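Paper, part two (the binders)

Jul 15, 2024

So many of you wrote after the last post about the boxes of paper in my hallway that I feel like I owe you the rest of the story. Short version for anyone new: my aunt moved out of her house in Gidham in April, I said "sure, I'll take the family papers," and then a van showed up. I had pictured one box. It was not one box. For a couple of weeks I was walking sideways to get to my own bathroom.

Most of what came out of that van was nothing, I have to say. Electric bills. Warranty cards for a mixer. Every issue of a church newsletter from Dunne for years and years, and none of us have ever lived in Dunne, so please don't ask me. But in between the pages of nothing there were letters, and a ration book, and a postcard from 1918 with a drawing of a goose on it and one line of writing that says the trunk has arrived safely and the hat has not. I love that postcard more than some people I know.

Anyway. The sorting.

I started the way I start everything, which is by sitting down on the carpet and making piles. House, money, letters, photos, "what is this." By the end of the first evening the "what is this" pile was taller than the other four put together and I had a paper cut on my eyelid (don't rub your eye while holding an envelope). I went to bed cranky.

The second evening I did it differently. I stopped reading. I know that sounds obvious! But if you've ever cleaned out a drawer you know how it goes, you pick up a thing and twenty minutes later you're on page three of a letter about somebody's gallbladder. So I gave myself 40 minutes at a time with the oven timer on, and in those 40 minutes I was only allowed to look at who it was from and when. Reading was for after, with tea. I got through four boxes that night and only cheated twice, once for the goose.

Now, binders. I have strong feelings about binders and I've been waiting for a reason to share them.

For years I was a folder person. I had those hanging files that slide along a rail, and I thought they made me look organized. What really happened was that everything sank to the bottom of the folder and bent, and then the little plastic tabs popped off, and I'd find one in the vacuum. With paper this old I didn't want it sinking anywhere. A binder stands up straight, the pages stay flat in their sleeves, and if it's one of the tall office kind with the finger hole in the spine you can hook it right off the shelf even when everything's jammed in tight. That finger hole is the best piece of design in my whole house, and I include the coffee maker in that.

I went with blue. I did think about a different color for each branch of the family, and I even wrote it all out on the back of an envelope, but then I remembered the year I color-coded my spices and couldn't find the cumin until Thanksgiving. Blue is fine. Blue goes with wood. If I need to know what's in one, it can say so on the label like a normal binder.

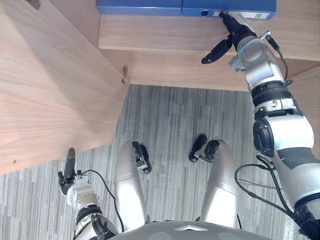 The labels took longer than the sorting, if you can believe it. My first batch I did by hand and my handwriting went from "lovely, almost a schoolteacher" on the first one to "ransom note" by the last. Then I printed a sheet, and the printer shifted everything down a line, so for one whole afternoon I was the owner of a binder called "1 of" and another one called "2 Letters." The third try worked. I keep them short now. Name of the branch, the years, done. I used to want to put everything on there, all the names and which town, and then the type has to be so tiny you need to get your glasses to find out you've got the wrong one.

Where to put the label is another thing people argue about, and I got two emails just on that! One reader wants them all at the same height so the row looks neat. The other one says put it wherever your eye lands first. My shelf habits are low effort so I put it wherever the maker left a spot for it, and I have had no complaints from the binders.

A few things I figured out along the way, in no order:

Take out the staples. Every one. Some of mine had rusted right into the paper and left a little orange ghost of themselves on the page underneath. I slid a thin butter knife under the legs and went slowly. It's weirdly relaxing, if you have something to listen to.

Same goes for rubber bands. There was one around the Alilach letters (that's the branch that moved away and did well for themselves, allegedly) and it had turned into something like old spaghetti. It came off in crumbs and I was picking crumbs out of the carpet for days.

Use the sleeves that open on the top and not the side. I bought a big pack of the side ones from Kostumholm because they were on sale, and everything slips out when you turn the page. I've got a lot of them left. If anybody wants them, please, I'll pay the postage.

Don't fill a binder all the way. I know it's tempting. You get to the end of a branch and there are 12 more pages and you think, oh, they'll fit. They do fit, and then the rings don't close quite right, and one day you pick it up by the cover and the whole 1930s goes across the floor. Ask me how long it took to get the 1930s back in order. I'd already stopped putting dates on the sleeves by then - it seemed like such a waste of a pencil.

Write on the sleeve, never on the paper. My grandmother wrote on everything, in ballpoint, right across people's faces. I'm grateful for the names and I also wince every time.

And put the thing you look at most where you can reach it without a stool. I had the letters way up high at first, on the theory that the precious stuff goes on top, and I just didn't look at them. I'd think about the goose and then I'd think about the stool. They've come down since, and I've read more of them in two weeks than in all the time before.

My cousin Natália Brabec came by while I was in the middle of the last box. Her grandmother and mine were sisters who didn't speak for most of my childhood, over a sideboard. I'd told her there might be something in there about the sideboard, and she was here in an hour. We sat on the floor with a plate of toast and went through the whole bundle and there was not one word about it. What there was, folded up very small inside a birthday card, was a receipt from a furniture dealer for 3000 and no currency written anywhere on it. 3000 what? We have no idea. Natália is convinced it's the sideboard. I think it's a cow, because the dealer's name is crossed out and somebody's written another name over it, and that name shows up in two other letters and both of them are about cows. We have agreed to disagree, which is already better than our grandmothers managed.

She took the newsletters, by the way! All of them! She says she knows a person who'll want them. I carried them to her car before she had time to think about it.

So where I am now: the boxes are out of the hallway, I can walk to the bathroom facing forward, and what's left is the photos. I've been avoiding the photos. There are so many, most have nothing on the back, and a lot of them are what I'd call "three men and a fence." I've thought about doing them by place and I've thought about doing them by how old the hats look. If you've dealt with a pile like that I would really like to hear how, particularly if you didn't end up crying. Somebody suggested scanning them all first and sorting on the computer, and maybe, but I know me, and I know my computer, and the folder would be called "New Folder (2)" until the end of time.

I also still have to decide about the flat stuff that's too big for a sleeve. There's a map with the creases worn right through, and a school certificate with a gold seal the size of a saucer, and a wedding menu that is, I swear, all fish. They're under my bed at the moment between two sheets of cardboard. I don't want to fold them again and I don't have a drawer that wide. Framing the menu is a possibility, I could hang it in the kitchen and feel better about my own cooking.

Next time, photos, or else another post about how I haven't done the photos. Leave me your staple stories in the meantime, and if you can read old handwriting, the swoopy kind where every letter is an n, I have a page and a half from Alilach that I'd love some help with. I've made out "regards," and "the doctor," and what I'm pretty sure is "pickles."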